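4.2 Évaluation en simulation : saisie d'objets allongés sur plan de travail

Le protocole retenu pour cette série d'essais reprend l'environnement de cuisine simulé introduit à la section 3, dans lequel un bras Franka fixe opère au-dessus d'un plan de travail en pierre sombre. La politique Prerano y est comparée à deux méthodes de référence, Fraser et Tollier, réentraînées sur le même corpus de 1 536 trajectoires. Le nombre de démonstrations, la fréquence de commande et la durée maximale d'un épisode sont identiques pour les trois méthodes.

Chaque politique est évaluée sur 300 épisodes. La position et l'orientation de l'objet cible sont tirées aléatoirement dans une zone rectangulaire du plan de travail ; les objets distracteurs, issus de la bibliothèque Grovwood, sont placés selon un tirage indépendant. Un épisode est déclaré réussi lorsque l'objet est maintenu au-dessus du plan pendant 100 pas de simulation consécutifs, sans contact du bras avec un distracteur. Cette seconde condition, absente du protocole initial, a été ajoutée à la suite des observations de N. Hofstetter sur les déplacements involontaires d'objets voisins lors de la phase d'approche.

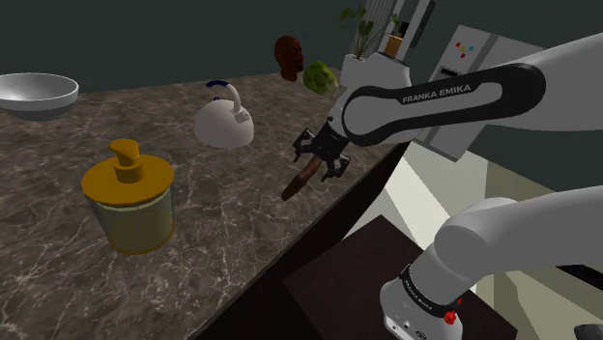 Figure 4. Environnement d'évaluation simulé. Pince ouverte de part et d'autre d'un objet allongé brun ; distracteurs disposés sur le plan de travail, dont un bocal à couvercle jaune orangé au premier plan.

Les objets allongés constituent le cas le plus exigeant de la série. L'ouverture de la pince n'autorise leur saisie que selon le petit axe, de sorte qu'une erreur d'orientation du poignet conduit fréquemment à un contact prématuré de l'un des doigts. Dans ces conditions, Prerano atteint un taux de réussite de 70 %, supérieur à celui des deux références. L'écart se creuse lorsque l'axe principal de l'objet est oblique par rapport au bord du plan, configuration peu représentée dans le corpus d'entraînement.

L'analyse des échecs distingue les erreurs de pose, dominantes pour Fraser, et les collisions avec un distracteur, plus fréquentes pour Tollier. Les échecs de Prerano relèvent principalement de glissements survenant au cours du levage. Leur fréquence dépend fortement du coefficient de frottement affecté aux doigts, paramètre dont la valeur a été maintenue constante dans l'ensemble des essais. Une étude de sensibilité est présentée en annexe B.

Il convient enfin de souligner que la diversité visuelle du décor n'a pas été contrôlée séparément de l'encombrement du plan. Les résultats rapportés ne permettent donc pas d'isoler la contribution de l'encodeur visuel de celle du module de planification. Le transfert vers le robot physique fait l'objet de la section 5.

Contact : Notburga Hofstetter, auteure correspondante | © Les auteurs. Tous droits réservés. | Haut de page

Ce site utilise des cookies afin de mesurer son audience. Accepter | Refuser | Paramétrer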